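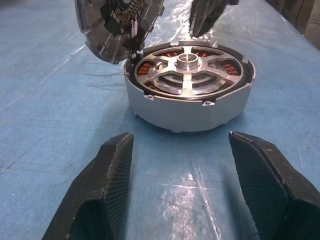 # Week 3: Selling from the collection

Notes for the second-year museum studies seminar, May 2019. Read the Hevska case file before you come. The Brondano one is shorter and can wait until after the break.

## What the word covers

"Deaccessioning" means formally removing an object from a museum's permanent collection. It doesn't have to mean a sale. The object may go to another museum, back to a donor's family, into a teaching collection, or into a dumpster if it's beyond repair. When newspapers use the word they nearly always mean a sale, usually of a painting, usually at auction.

Keep the two steps apart in your essays. First a museum decides an object should leave. Then it decides how. Most of the bad arguments I read every year come from running those together.

## The usual reasons, and how far to believe them

**"It's a duplicate."** Fair for prints, coins and posters. Much weaker for paintings. Hevska called one of its two harbor views a duplicate when the only thing they shared was a painter and a harbor. Ask who made the comparison and whether it was written down before or after the auction house called.

**"It's never on view."** Most of what any large museum owns is never on view. If that were a good enough reason, you could sell nearly the whole building. Hevska's file says the picture hadn't hung in 14 years. It doesn't say who chose not to hang it.

**"It's outside our mission."** Check the date of the mission statement. Brondano rewrote its own in June, and the list of works that no longer fit was ready that same month. I don't say that proves anything, but a student who doesn't notice it isn't reading closely.

**"We can't care for it properly."** Sometimes true, and the most honest reason on the list when it is. Look for condition reports. A museum that can't look after a textile should be able to show you what has been going wrong with it.
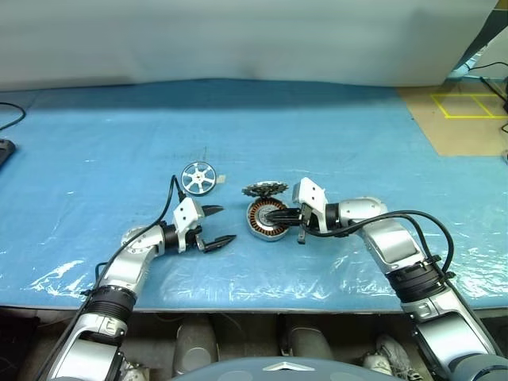 *Light blue tabletop with clear plastic sheeting, two arms reaching in.*

## Where the money goes

The traditional rule in the field is that proceeds go toward buying more art. Some codes also allow spending on direct care of the collection, and that phrase is doing a lot of work. Does a new roof count? A storage system? Half of a registrar's salary?

Hevska sold 39 works and put the proceeds in a restricted fund. So far so good. The fund's terms let the board spend 80 percent of the income on "collection-related activity," with no definition given anywhere in the file. I have looked. If you find one, bring it.

Mahawong did it differently. It named the works it hoped to buy before it sold anything, published the list, and then failed to get most of them. People mocked the museum for that. I'd still take its paperwork over Hevska's – you can at least check what was promised against what happened.

## Donors

A gift with written conditions is one problem and a gift with warm feelings attached is another. Courts look at the first. The second gets settled in letters to the editor.

Be careful with the claim that sales "frighten off donors." It gets repeated in every controversy and I have rarely seen anyone back it up. It may be right. Brondano's critics said it loudly, and the case file holds no gift records from before or after that would let us test it.

Be just as careful with the opposite claim, from consultants. The Tendel report in your packet says that "active collection management builds donor confidence." Tendel was paid by museums that were planning sales. Read it, but read the client page first.

## For the seminar

- Pick one work from the Hevska list and write a page arguing it should have stayed.
- Swap with your neighbor and mark every sentence that would apply equally well to any painting in any museum. Cross those out. See what's left.
- Bring the Mahawong purchase list. We'll go through 3 entries together.

The packet is missing the last page of the Brondano auction results. I've asked the library for it.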